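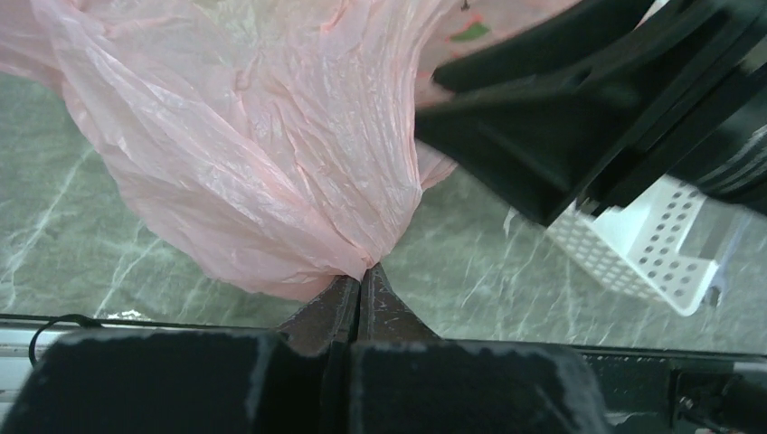
厨房里的塑料袋，是我答应了很久要写的题目。上一期通讯发出以后，Mabli Howells 在楼道里问我，袋子的文章什么时候写好，我说下一期，所以现在我必须写了。我们 Hurlow 楼的住户，大部分在 Koltard 买菜，也有很多人去 Nicholas 市场，每次回家都会带回来几个薄的袋子。我自己最常用的一种，是粉红色、半透明的薄塑料袋，照片里就是同样的颜色，光照在上面的时候，每一条皱纹都是白亮的。请看袋子收紧的地方：长长的褶子都往下面走，到了一个位置，变成一个很细的、拧过的“脖子”。我在家里把这个位置叫做袋颈。这一期的内容，差不多都和袋颈有关系。

先说我为什么对这件事有兴趣。我刚搬到 Tastitham 的时候，中文说得比现在差很多，在市场里听卖菜的阿姨问“要不要袋子”，我总是听成别的话，然后点头。因为点头太多，我家里的袋子也太多。它们住在水池下面的柜子里，一个塞在另一个里面，最后柜门关不上。那年五月我把柜子全部清空，坐在地上整理了一个下午，一边整理一边发现，每一种袋子有自己的性格。有的硬，有的软，有的一打结就再也打不开，只能剪。从那以后我开始注意袋子怎么收口，怎么打开，怎么放。

下面的办法都是我自己试过的，也有几条是邻居教我的。如果您有更好的办法，请写信给我，信箱在最后。

一、收口不一定要打结

很多人装好东西以后，马上把两个提手绑在一起，绑得很紧。这样做很安全，可是到家以后要打开，就很麻烦，特别是手上有水的时候。我现在多数时候只是拧。做法很简单：先用手掌轻轻压袋子，让里面的空气出来一部分，然后一只手把袋口拢到一起，另一只手托住袋身，转两圈到三圈，袋颈就出来了。薄的袋子转两圈够了，厚一点的要三圈。转太多会把塑料拉长，拉长的地方变白，下一次很容易在那里破。

拧好以后，如果袋子放在桌子上，可以把袋颈往旁边倒下去，压在袋子自己的下面。它的重量会把口压住。我放洋葱和土豆就是这样，要拿的时候提起来，它自己就松开了。如果要放进冰箱，或者要提着走路，我会加一个木夹子。晒衣服用的小夹子最合适，文具店的铁夹子太重，而且会在薄塑料上留下一个洞。

有一位邻居问我，橡皮筋好不好用。橡皮筋可以用，但是我不太喜欢，时间长了它会变黏，粘在塑料上，撕下来的时候袋子也坏了。如果您家里有很多橡皮筋，请绕得松一点，并且每隔一段时间换一根。

二、哪些东西要留空气，哪些不要

叶子菜要留一点空气。我把菠菜、小白菜放进袋子，先垫一张厨房纸，袋口只拧一圈，让它像睡觉一样松松地躺着。香菜比较娇气，我把根用湿的纸包好，叶子朝上，袋子罩在外面，口不收。这样放，香菜在我家冰箱里比以前多活几天。

面包和馒头不要留空气。馒头冷透以后再装，要是还热，袋子里面就会有水珠，第二天皮就是烂的。装好以后把空气压出来，拧三圈，夹住，直接放冷冻室。吃的时候不用解冻，上锅蒸就可以。

米和面粉我不建议长期放在薄袋子里。薄袋子只适合把它们从商店带回家。回家以后请倒进有盖子的罐子。我有一次偷懒，把面粉留在袋子里，放在柜子的最里面，过了一个夏天再打开，里面已经有小虫子住得很舒服。那一天我洗了整个柜子，从上到下，包括铰链。

姜和蒜完全不要放袋子里，放在小碗里，通风，就好了。我的婆婆看见我把蒜放在塑料袋里，什么都没有说，只是拿出来放到碗里。第二次她又拿出来。第三次我自己拿出来了。

三、薄袋子怎么拿

薄袋子最容易在两个地方破，一个是提手和袋身连接的角，一个是袋底的边。所以装东西的时候，重的、方的东西放在中间，角不要对着塑料。牛奶盒的角非常厉害。我一般先用一棵菜或者一包面条垫在盒子旁边，然后再放别的东西。

提的时候，两个提手请并在一起，拧一下再握。这样力量分得比较平均，手也不会被勒出红印。走远路的话，可以在提手外面包一块手帕。Mabli Howells 每次去市场都在口袋里放一块旧的格子手帕，我以前以为是擦汗用的，后来才知道是为了提袋子。

把湿的东西，比如豆腐、鱼、冰冻的虾，单独装一个袋子，然后再套一个。里面的一个拧紧，外面的一个松松地提。两个口不要拧在一起，不然回家打开外面的时候，里面的也一起开了，水会流到鞋子上。

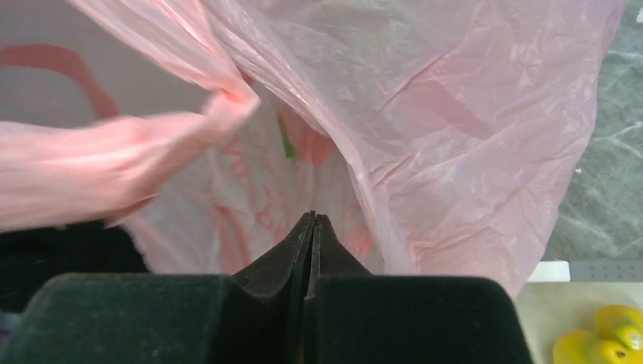
打开一个旧袋子，比收好它更需要耐心。新的袋子，两层塑料贴在一起，用手指搓一搓就分开。用过几次的袋子情况不同，它全身都是皱纹，口在哪里有时候要找一会儿。我的习惯是先找提手。提手部分因为经常被拧，会变成像绳子一样的一条，颜色也比别的地方鲜亮，就像左边斜着过来的那一条。找到提手以后，沿着它往下摸，就是袋口。手指伸进去一点点，向外推，右边那样宽宽的、平滑的一面就会鼓起来。不要两只手同时向两边扯，薄的塑料受不了。袋子上面的红色字，皱成那个样子，我认真看了也读不出来，可是对整理没有影响。

四、旧袋子的分类

我把家里的袋子分成三种，放在三个地方。

第一种是干净、完整的，可以再拿去买菜。这一种我叠好放在门口的抽屉里。叠的方法是先铺平，把空气从底部往口的方向赶出去，纵向对折，再对折，变成一个长条，然后从底部开始折三角，一直折到提手，最后把提手塞进三角的口袋里。刚开始学的时候三角总是歪的，没有关系，歪的三角也能放进口袋。我在包里一直放几个，它们很轻，到了收银台不用再点头了。

第二种是干净、但是有小洞的，可以做垃圾袋，或者包鞋子，包湿的雨伞。我把这一种放在一个用完的纸巾盒里，一个接一个地塞进去，前面的尾巴夹着后面的头，抽的时候像抽纸一样。这个办法是 2 号门一家的女儿教我的，她在学校的手工课做过。她告诉我，盒子的口太大就不灵，要用那种口比较窄的盒子。我试了两种，她说得对。

第三种是脏的、有油的、破得厉害的，请直接放到回收点或者垃圾桶。我知道有一些邻居会洗袋子，洗完挂在阳台上。装过蔬菜的袋子可以这样洗，用一点温水，翻过来，挂在衣架的两个角上，让口张开，干得很快。装过生肉和鱼的，请不要洗了再用，不值得冒这个险。

还有一点关于颜色。有颜色的袋子，红的、粉的、黑的，我只用来装有皮或者有包装的东西，或者没有洗过的菜。切好的水果、熟的食物，我放在盒子里。这是我自己的习惯，不是专家的意见，但是盒子洗起来也方便，味道也不会互相传。

五、关于我们的袋子篮

从这一期开始，Hurlow 楼一楼信箱旁边会有一个袋子篮。您家里多的干净袋子可以放进去，出门忘记带袋子的人可以拿。篮子的容量是 20 升，放满以后请不要再往上堆，因为它们很轻，门一开就会飞到楼梯上。放进去以前，请看一看里面有没有留下东西。我以前在一个袋子里找到过一张购物小票、一颗蒜和一片已经干了的葱叶。蒜我没有用。

请把袋子叠成三角或者卷成小卷，卷好以后提手绕一圈就不会散。不会叠的邻居可以来我家，我教您，也可以找 Mabli Howells，她叠得比我整齐，速度也比我快。小孩子可以一起来，不过塑料袋请不要让很小的孩子自己玩，也不要让他们套在头上，大人要在旁边。

有人担心，篮子里的袋子会越来越多，没有人拿。我和楼里的几位邻居谈过，决定每个月底看一次。如果太多，就送到 Nicholas 市场门口卖菜的摊位，他们愿意收干净的。装过别的东西的，他们不收，请大家不要让我难为情。

六、读者来信

上一期我写了怎样清洗砧板，收到几封信，谢谢大家。有一位读者问，盐要用多少。我现在回答：中等大小的砧板，我用两大勺粗盐，半个柠檬，擦完以后放十分钟，再用热水冲。木头的砧板请立着晾，两面都要有风。

另一位读者说，她家的保鲜膜总是找不到头，每次都很生气。我的办法是把整卷放进冰箱半个小时，凉了以后不那么黏，头就比较容易找到。找到以后，折一个小角，下一次就不用找了。

还有一位读者写，她买的冻饺子有 100 只，冷冻室放不下，问怎么办。我建议拆开大包装，分成每一顿吃的量，装进袋子，压平，拧好，像书一样立着放。立着放的好处是可以看见每一袋，不会忘记最下面的。袋子外面请贴一张纸胶布，写上馅是什么。冻好以后，韭菜的和白菜的看起来一模一样，我在这个问题上吃过亏，有一个客人不吃韭菜。

下一期我打算写抹布：几块够用，什么时候应该让它退休，煮的时候要不要放碱。如果您有很老的抹布，还舍不得扔，请告诉我它的故事，我会选几个登出来。

来信请投到一楼 934 号信箱，纸条也可以，请写清楚房间号，这样我可以把回信放到您的门下面。我的中文如果有不自然的地方，也欢迎用铅笔改好还给我，上次有人帮我把“袋颈”改成“袋口”，我想了很久，还是留下了“袋颈”，请原谅。

Sunita Lindqvist
2021-10-25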